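Portfolio > Lusen > Progress reports > October

October
By Radek Vrabec, Product and Integration, Lusen

Dear Styliani,

This is the second progress report after the purchase of Belletitz. You asked me to write it in plain form, with the good and the bad in the same place, so I have kept the order of the last one: users, product, people, money, and then the points where we need a decision from the fund.

Users

When we signed the agreement, the main question from your side was whether the people who use Belletitz for sharing notes would stay after they learned that it belongs to Lusen. We announced the change in the app and by email on the same morning. In the first two weeks 46 accounts were closed with the purchase given as the reason. I had prepared myself for a larger number. The group that worries me more is the silent one, the users who keep the account but open it less often. Weekly use among them went down during the summer and it has not come back fully.

On the other side, 3933 accounts are now connected between the two products. These are people who agreed, by their own choice, to use one login for both. We did not push them with repeated messages. Elba Urrutia was strict about this and I think she was right, although it made our curve slower than the one in the plan. 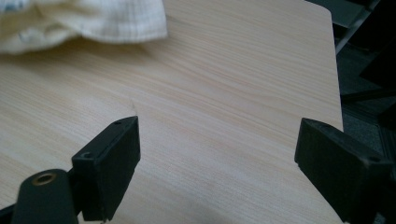

The connected users are also the ones who invite others. We do not yet know if the connection makes them more active, or if the more active people were simply the first to connect. Wael Benmoussa is preparing a comparison with an older group of users and I will send it separately when it is ready.

Product

The shared login is finished and has been running without serious problems. The shared contact list is not finished. In Lusen a contact must be accepted by both sides, and in Belletitz one person can follow another without asking. We tried to join the two rules into one and the result was confusing even for our own team. For now we keep them separate, with a small mark that shows where the contact comes from. It is not beautiful, but it is clear.

The mobile app of Belletitz was written by only two people and has almost no tests. Wael found parts of it that were copied from an earlier project and never cleaned. We decided to stop new features on this app until the part that sends messages is rewritten. This work takes longer than I wrote in the last report – my estimate there was wrong, and I had made it before I read the code.

Photo posts now load through the Lusen servers. Before, every picture was stored in full size and the phone had to make it smaller. The change was not in the plan, but it lowered the storage bill enough that I asked the team to finish it first.
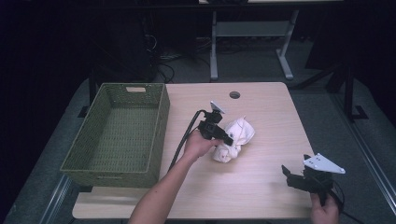
A woven basket and a white cloth on the table.

People

Of the original Belletitz team, all have stayed except the office manager, who moved to another city. Uriel Echeverría, who led the design there, now leads design for both products. He asked that the Belletitz name and colors remain for at least one more year, and I support him. Users know the name better than we expected, especially students.

The two teams still work in different ways. Lusen people write long plans, and Belletitz people prefer to show something half ready and talk about it. We have one common meeting at 10 in the morning, which was too long at first and is now limited to 40 minutes. I would not say that we are one team yet.

Money

Spending is inside the budget, with one exception. The legal work on the old user terms cost 48 percent more than planned. The terms from the first year of Belletitz did not say clearly who can use the public posts for advertising, and Cabral, our outside lawyers, advised us to ask for consent again. We followed the advice.

There is no advertising income from Belletitz so far. The test with Barnell, the sports shop, starts after the new consent is collected.

Decisions we need

First, please confirm that the second payment to the founders can be made on the agreed date, although the contact list is late. The delay comes from our side and it would not be fair to hold the payment.

Second, we ask to move one engineer position from Lusen to the mobile rewrite until spring.

Third, two smaller note apps have written to us and asked if we would be interested to buy them. My opinion is that we should wait. I can send you their letters if you wish to read them.

With kind regards,
Radek Vrabec

Contact: Lusen investor desk | © Lusen, all rights reserved | Back to top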